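Camalow Library Front Desk Reopens With New Counter

Wednesday, September 2, 2020

The front desk at the Camalow branch library is back in use this week after a summer of work on the public side of the building. Patrons can again pick up holds, pay fines and sign up for cards at the desk, which had been closed since the old counter was taken out.

The new countertop is gray and speckled, with a polished finish. It was cut and installed by Tandex, a local stone shop, and replaces a counter that dated from the opening of the branch. Light curtains hang at the back of the desk area. The work cost just over $891, paid from the branch's repair fund.

Staff moved back in on Monday and are still setting out supplies. Pencils will be handed out one at a time for now, and patrons are asked to keep them or bring their own.
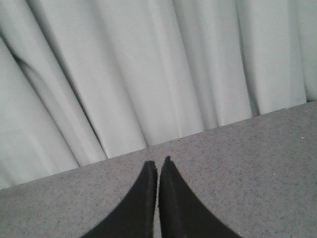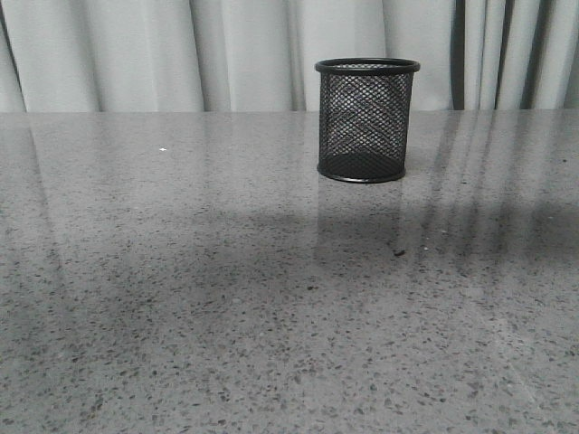

Curtain and countertop; wire-mesh pencil cup on the counter.

Library cards that expired while the desk was closed will be renewed without a fee through the end of November. Cardholders need to show a photo ID and proof of address. Items borrowed before the closing can go in the outside drop box on Nyaga Street or be handed in at the desk.

The branch is limiting visits to 30 minutes, and no more than two people may wait at the desk together. Face coverings are required inside. The reading room and the upstairs meeting room remain closed, and all story times are still online.

A second round of work is planned for November, when new shelving from Metari will go into the children's section. The branch expects to move 300 picture books to the front hall during that time so families can still check them out. The desk will stay open while the shelves go in.

Holds can be placed by phone or on the library's website. Patrons will get a call when their items are ready.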